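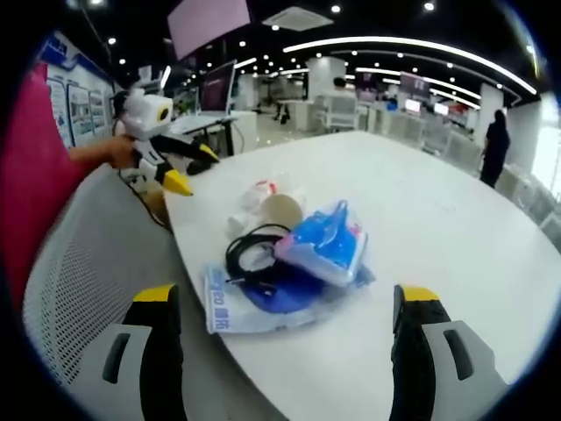 Rowlands Building, Second Floor: Clearing and Sorting
Progress report to the Dadier Fund
Submitted by Ilango Chacko, Nov 10, 2018

When you gave us 3000 dollars to empty one floor of an office, I believe you pictured a long weekend and a few strong backs. So did I. We are now at the end of the second stage of three, and I have learned a good deal about what people leave in desks.

Where we are

The desk drawers are finished. So are the tall cupboards by the stairs, apart from one that is locked and rattles. The open office is still in use while we work, so everything we pull out has to be sorted in the same room where people are trying to get through their day. They have been decent about it. One of them asked whether we could sort more quietly, and we have tried.

Sorting happens on the white oval table. In the proposal I described a system of labeled bins. The bins arrived in October, were admired, and filled up with other bins. The table works better. A pile goes down in the middle, it gets picked apart, and the next pile does not go down until the first one is gone. I wish I could claim this as a method I brought with me from Jokthorpe, but we got there by running out of floor.

What a pile looks like

You asked in your last letter what "mixed contents" meant, since I had used the phrase four times on one page. Fair enough. Mixed contents means a plastic bag with dark blue fabric in it, a clear package on top with something bright blue inside, and a black cable coiled over the bag in a tangle. Behind that comes a round beige thing shaped like a cup, then something white and crumpled with red markings, partly wrapped in clear plastic. None of it belongs together, and all of it has to go somewhere different.

Packaging is the slow part. A thing in clear plastic looks new, so everyone wants to keep it, and a thing in a bag looks like it belongs to someone, so everyone wants to ask first. My rule is now that a bag gets opened and its contents go in the fabric box, the donation box or the trash before anybody starts telling a story about it. The rule is followed on most days.

Cables

Cables have their own heading because they have earned it. The budget had no line for them. We now keep one box for those that fit something in the building and one for those that fit nothing anyone can name, and I will let you guess which one needed a second box. The recycler, Iltis, will take the unknowns if they are coiled and tied. We are coiling and tying.

Money

Of the 3000 dollars, 1000 went on hauling and 300 on the bins discussed above. The rest is unspent and set aside for the final stage, with most of it meant for a second haul and the recycler's fee. I do not expect to ask for more. If I do, please remind me of this sentence.

What went less well

The sign-out sheet for anything staff wanted to keep was a mistake. People signed out things and then put them back in the drawers we had just emptied. I have replaced the sheet with a shelf: whatever is on it at the end of the week leaves the building. There was grumbling, and then the shelf was empty, so I consider the matter settled.

I also promised a full written list of everything removed. I would like to be let off that. A list by box is possible and is up to date. A list by object would need its own grant.

Next stage

The storeroom comes next, and we have allowed 6 weeks for it. I have looked inside once, from the doorway. After that we still have the locked cupboard, for which Rowlands management is looking for a key, and the return of the bins to whoever would like some bins.

The box list and hauling receipts are with your office already. Please send questions to me at the second floor desk before the storeroom work begins.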